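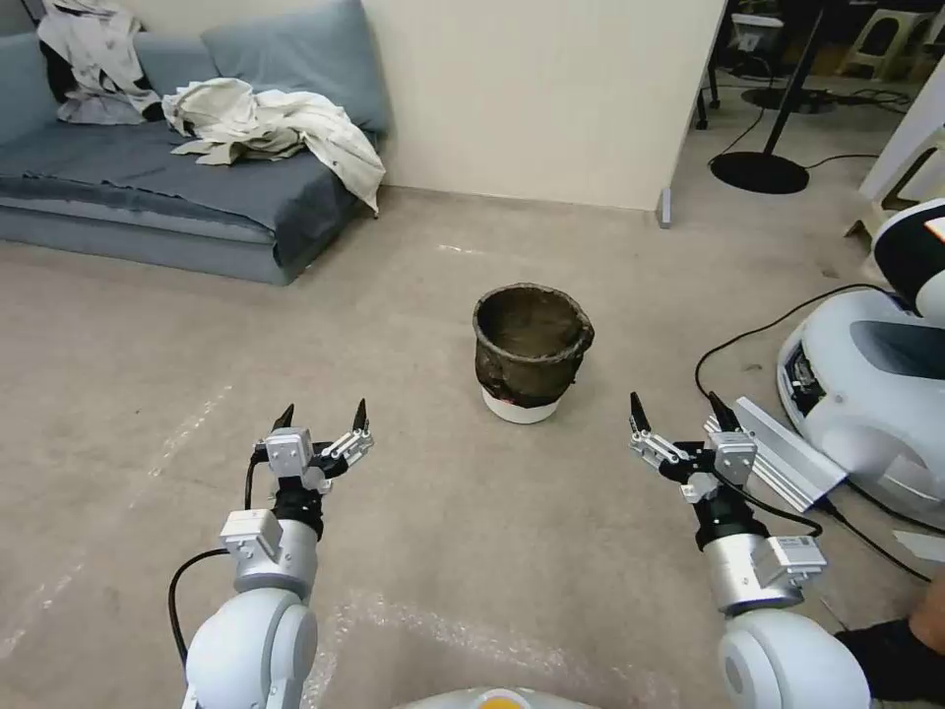 The front room, brown bucket in the middle of the carpet.

Mar 14, 2026

Still living out of piles. I meant to finish the front room before lunch and got as far as the sofa, which then filled up with clothes again. Two things on it now, the off-white jacket and the other one over the back cushion. The jacket needs a hook. So does everything else. The hooks are in a box marked KITCHEN, according to Catinca, who packed it.

The bucket has ended up in the middle of the floor and I quite like it there. It is only a white plastic one inside, with the dark brown basket cover round it. Els Prins gave it to us when she left Andevthorpe and I have never decided what it is for. Stuart says waste paper. Catinca wants it for scarves and gloves by the door. I put the question off and went to look for the tape measure.

There is still bubble wrap on the carpet. I am keeping the good sheets flat under the bed for whoever moves next - Octavian has asked for some in July - and the torn ones can go to the tip with the cardboard.

Measured the long wall for the bookcase. It will take the tall one if the sofa moves along a bit towards the doorway, but then you would have to turn sideways to get through with a tray. Wrote both measurements on the back of the gas letter so I don't do it all over again tomorrow.

Read the electric meter while I had the torch out: 3,364. Sent it in before I could lose the piece of paper.

Stuart rang at four about the van. He has it for 2 more days and can fetch the desk from Skitden if somebody helps him at the other end. I said I would. My back is all right as long as I don't lift from the floor.

Soup for tea, eaten standing up. Afterwards I vacuumed the edges of the bedroom and folded towels until the programme came on.

To do: find hooks, hang jacket, ring about the parcel, ask Catinca where the small screwdriver went. Decide about the bucket. Milk.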